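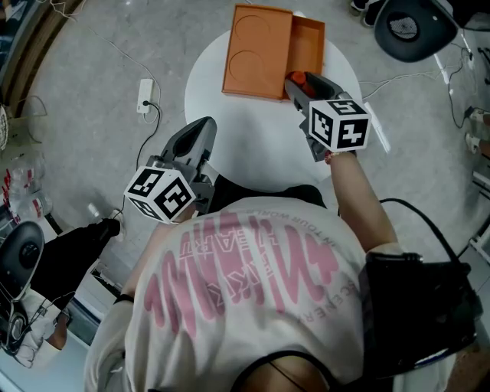

Group Stays at Dostcombe: Questions We Get a Lot

How many people can you sleep?
Across the main house and the lodge, 258. If you have invited 300, the Akitz Hotel is down the hill and takes our overflow. Their pillows are better than ours and we have made our peace with it.

Do we have to book the whole place?
Only in June and September. The rest of the year you can take as few as ten rooms, though you may share breakfast with strangers, some of whom will be hikers and will want to tell you about it.

When can we check in?
3 p.m. People arrive at noon anyway. We will hold your bags and point you toward the bar.

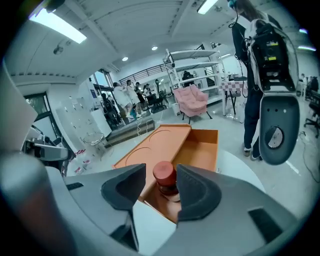

Is there a deposit?
Yes, $535 per event, plus the first night for each room you hold. It comes off your final bill. Rooms you release before March cost you nothing. After that we keep the first night and you keep the lesson.

Can guests book their own rooms?
Please let them. We give you a code, you pass it on, and half of them will lose it. They can call the desk and say the name of the couple. Both names, if possible. We once had two Jessicas on the same weekend.

How do people get here from Sternville?
The Rees shuttle leaves from the train station every hour until 10 p.m. A taxi is quicker and the driver will have opinions about our road. All of them are fair.
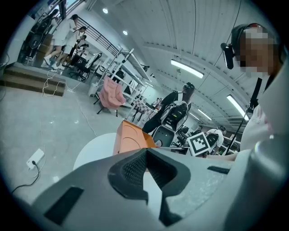
Orange box on or beside a round white table.

Can we leave welcome gifts in the rooms?
Yes. Bring them to the desk the day before with a room list. Anything with a name on it goes to that name. Anything without one goes to whoever looks most tired. No candles, no glitter, no live fish.

Are dogs allowed?
In the lodge, yes. In the main house, no, including the ones who are in the wedding party.

Who do I talk to?
Yutong Xue runs group bookings and answers email most mornings. For anything urgent, dial extension 676 from any house phone. Seating plans are not urgent.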